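Unit 6: Missed picks in the bin cell

Fault: The Dedari cell stopped at cycle 163 of 462. The gripper closed on the clear cube, reported a good grasp and came up with nothing.

Cause: Clear parts return poor depth. The planner took the bin floor for the top of the cube and went too low.

Before reaching into the bin:
1. Press the stop and wait for the arm to settle.
2. Check that the cable loops clear the rim.

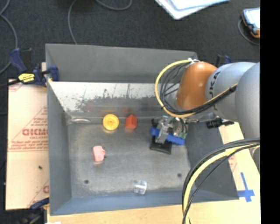
3. Lower the speed limit to 100 mm/s and rerun the pick.

Homework: read the Rotich fault log, January entries.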